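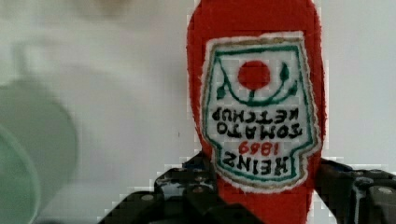 A Tramar abriu em Wistau uma secção permanente de alimentos em tecido, destinada a lojas de brinquedos e a jardins de infância. O catálogo inicial tem 883 referências, das quais 871 já se encontram em armazém; as restantes entram nas próximas semanas. O critério de admissão é o rótulo: só são aceites peças em que a marcação seja cosida ao corpo, sem autocolantes nem estampagem a quente. É o caso do frasco de ketchup em pelúcia vermelha, com a etiqueta Heinz bordada, debruada a verde-escuro, e o ano 1869 em algarismos vermelhos. Nas letras pretas distingue-se o relevo do fio.

A escolha do bordado resulta de ensaios realizados em agosto pela Multari, que forneceu à Tramar o protocolo de desgaste. Cada amostra de tecido foi submetida a 500 ciclos de fricção a seco, seguidos de lavagem a 30 graus. As estampagens perderam contraste nos contornos; os bordados mantiveram a leitura, com ligeiro levantamento de pelo junto às costuras. Foram excluídas 21 referências por soltarem fibras acima do limite interno.

A distribuição fica a cargo da Courtois, a partir do entreposto de Wistau. As encomendas são expedidas em caixas de cartão sem divisórias. Os preços de revenda constam da tabela de 8 de novembro de 2020, enviada aos clientes registados.

Arquivado em: Brinquedo e Puericultura | Têxtil

Contactos | Ficha técnica | Todos os direitos reservados | Voltar ao topo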